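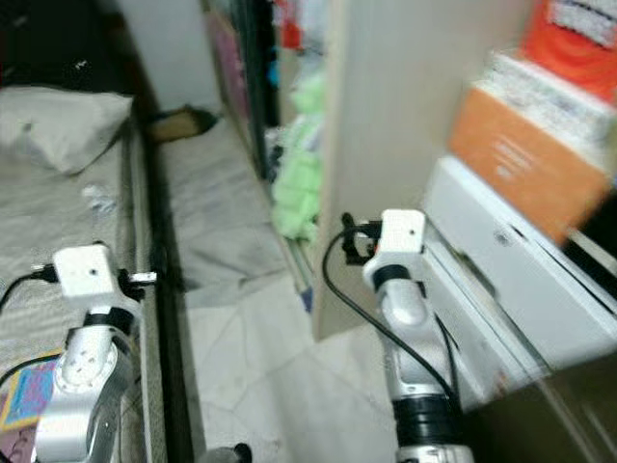 Fitted sheet pops off the corner every single night. Help!

Posted by Mudside in Home & Bedroom, January 2021

Hi all! Long-time reader, first-time poster. I love my bed. I love getting into it, anyway. By morning one corner of the fitted sheet has let go and I'm lying on a ball of fabric. It's always a top corner, and usually the one on my side.

The sheet is a regular queen, cotton, bought in September. I wash it once a week on warm and tumble dry it. I've tried tucking it deeper and I've tried turning it around. Is there a trick to this, or do I need new sheets? I'd rather not glue anything.

2,191 views, 3 answers

Nimar

Oh, I get to share my favorite subject! Start with the depth of your mattress, because "queen" only tells you the length and width. Strip the bed and measure straight up the side from the bottom seam to the top seam, then add the topper if you have one.

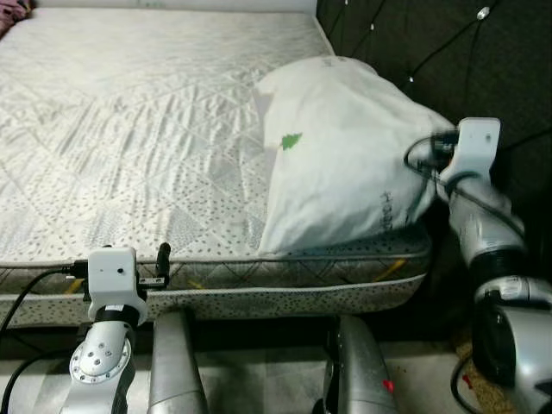
Now compare that number with the pocket depth on the sheet package. You want the pocket to be deeper than the mattress by at least 2 inches, so there's fabric left over to go underneath. If the pocket only just reaches the bottom seam it'll hold while you're making the bed (so satisfying!) and then let go the first time you roll over.

Cotton can shrink in a hot dryer too. Mine behaved so much better once I started pulling them out a little damp and letting them finish on the line. And do the corners in a diagonal order: top left, bottom right, then the other two. It spreads the pull out and it really does help.

Uscombe

Get sheet straps. Done.

Ansah
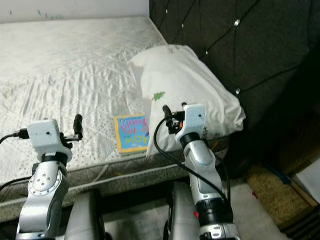
1 min read

Agree with Nimar on measuring, and I'm a big fan of straps as well, but there are different sorts. The short ones go across each corner underneath and clip to the elastic on both sides. The long ones run under the whole mattress in an X. I started with the short ones and they were fine on a thin mattress. On my thick one the long ones won easily, and I've been telling everyone at work about them, poor things.

Clip onto the hem, where the elastic is sewn in. If you clip higher up you'll put little holes in the sheet (ask me how I know). You'll need to lift the mattress to thread them, so grab a helper if yours is heavy.

Also check the elastic itself. Stretch the hem and let go. If it stays baggy, the sheet is worn out, or you can sew new elastic into the corners in one evening. I did 3 sheets that way and they're still going!

Mudside

Measured it, and my pockets are too shallow once the topper's on. Deep ones ordered, and a set of the long straps too. Thank you!!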